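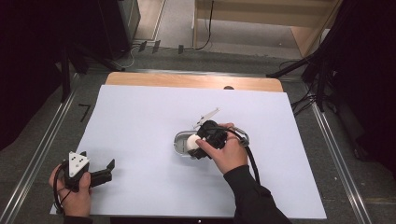 3.2 Listening at the clearing

I should say up front that I'm a motmot person. Give me a morning with a pair of them swinging their tails like slow clocks and I'm happy (my coauthors will confirm that I can be useless for an hour afterward). So when we set out to compare point counts with recorders left in the forest, I was rooting for the people.

We worked two sites, the shade coffee at Tusham and the taller forest at Flarico, all through July. Each site had 3 listening points spaced 200 meters apart. Arnulfo Usuga walked the coffee and I took the forest, and then we swapped, which neither of us liked much, my knees least of all! At every point we stood for ten minutes and wrote down each species we heard or saw, with a guess at distance. Birds passing overhead went in a separate column and were left out of the totals.

Teófilo Ayala went through the recordings afterward without seeing our notebooks. He's got a far better ear for antbirds than I do, and it showed. He picked up two species at Flarico that I had walked right past, both of them calling softly before sunrise. On the other hand, the recorders missed nearly all the hummingbirds, and they had no chance with a trogon that sat over my head for a whole count and never made a sound.

Motmots came out close to even between the two methods. Their low double hoot carries a long way, though, and I suspect we both logged the same pair from neighboring points more than once. We kept those records in but marked them as doubtful, and Figure 3 leaves them out.

Rain was the bigger headache. We dropped any count with steady rain for more than half its length and did it over the next dry morning. Teófilo used the same rule for the recordings, going by ear. Light drizzle stayed in, partly because the toucanets seemed to love it and I wasn't about to throw those mornings away.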